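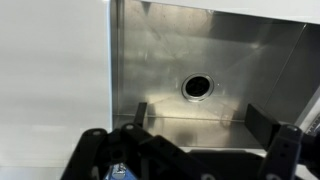 *The sink at Fernside, steel and white counter.*

So my aunt left me the house at Fernside, and with it came Rafail Giannakopoulos, who lived next door and believed my aunt owed him a boat.

He told me this at 2 in the morning, through the kitchen window. I was eating crackers. I'd only had the keys for a day!

"The Gultine," he said. "She won her off me at cards."

I said I'd never seen any boat, and I hadn't – just a garage full of jam jars and a rowing machine.
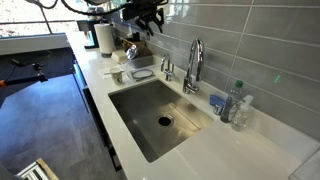

Did my aunt really play cards? Every night of her life, for matches first and later for things with engines.

So I called my cousin Themis over in Flolbridge, who handled her bills, and he got very quiet and then very loud. She'd been paying mooring fees for 14 years, he said. Slip 162, at the Spanos yard.
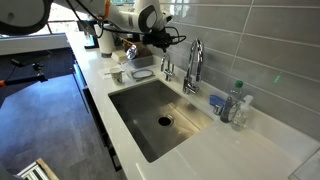
## Slip 162

We drove down in July, the three of us in Themis's tiny car, Rafail in back with a cake on his knees (for the boat, I think). And there she was, green and peeling, smaller than anybody had promised. Rafail took his hat off.

"I've missed you, you ugly thing," he said, and I honestly couldn't tell if he meant the boat or my aunt.
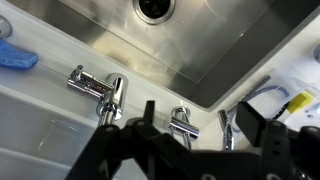

Anyway, I had a deck of hers in my coat – I'd found it in the bread box – so I sat down on a crate and asked him if he wanted to play for it. He dealt before I'd finished asking.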